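Does "Boost" do anything? Testing the wireless controller update on the Lennox console

Student project report, Isenthorpe College, Computing and Electronics
Handed in Wednesday, February 3, 2021

Background

When the last system update for the Lennox came out, the notes promised "noticeably snappier" wireless controllers if you switch on a setting called Boost. The fan pages took this at its word. Within a day people were posting that their aim had improved, that racing games felt like new, and that they could never go back. I own a Lennox and I couldn't feel any difference at all, which might say more about me than about the update.

What bothered me was the lack of a figure. "Noticeably" isn't a measurement. The notes don't say what the delay was before, what it is now, or which controllers the setting works on. I could find only one attempt at a proper test, a video made with a phone camera, and it compared two different games on two different televisions.

So the question for this project was a narrow one. With everything else kept the same, does turning Boost on shorten the time between pressing a button and something changing on the screen?

Method

A light sensor was taped to the bottom left corner of the screen and a wire was soldered to the jump button of a spare controller. Both ran to a small logging board. When the button went down the board started a clock, and when the corner of the screen got brighter it stopped.

The game was Sendholm, chosen because its practice room is nearly black and the character gives off a white flash when he jumps. I don't claim it is typical. Some games wait for an animation before they show anything, and I'd expect those to come out slower whatever the controller is doing.
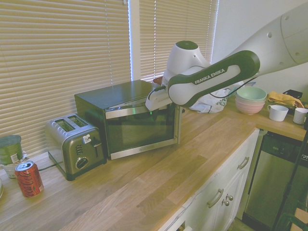

I did three conditions: wireless with Boost off, wireless with Boost on, and a cable. The cable was meant as a sort of ruler. If Boost was as good as people were saying, it ought to land close to the cable. The conditions were swapped round after every short run so that a warm console or a low battery wouldn't always fall on the same one.

The television was a Fuvgate with its own game mode left on throughout. I tried it with game mode off for one afternoon and the readings were so much longer, and so scattered, that I would advise anyone worried about controller lag to look there first. It costs nothing and it is buried three menus down.

What was recorded

The board logged 3,772 presses in all, over 8 sessions. Of these, 1,062 were on the cable and the rest were wireless. I threw out 328 readings before working out any averages. Most of those were double triggers where the wire had bounced, and a few came from a run where the tape on the sensor had slipped. The rule for throwing readings out was written down before I looked at the Boost results. I mention this because it would have been very easy to do it afterwards and get whatever answer I liked.

Results

The cable was quickest in every session. Wireless with Boost on was slightly quicker than wireless with Boost off in five sessions, slightly slower in two, and the same in one. The gap was always smaller than the time the television takes to draw one picture.

I don't think that is nothing. Five out of eight leans the right way, and there may be a real saving of a millisecond or two hiding in there. But the spread between single presses in the same run was many times bigger than the gap, and I find it hard to believe anyone could feel it with their thumbs. 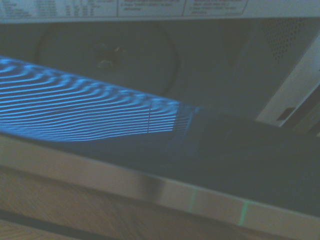 There was one thing I hadn't expected. Distance made more difference than the setting did. With the controller at the far side of the room, behind the arm of a sofa, a handful of wireless presses arrived very late, and this happened with Boost on and off alike. I only did one session like that, so it should be treated as a hint.

Problems with the test

The sensor sits in one corner, and the screen is drawn from top to bottom, so all my times include a bit of extra waiting. This is the same for every condition and shouldn't change the comparison. It does mean that my raw times can't be set beside those from other people's tests.

Only one console and one controller were used. Mine is from the first batch, and it's possible that newer ones have a different radio chip which Boost was really written for. The notes don't say so. If that is the case then they should.

I pressed the button by hand. A motor would have been steadier, though as the clock starts from the wire and not from my finger I doubt it matters much.

Further work

I would like to do a blind test, where somebody else sets Boost on or off and the player has to say which it is. I had planned one for the end of the project and ran out of time. It could be done in April, after the exams, if the logging board hasn't been taken apart for something else by then.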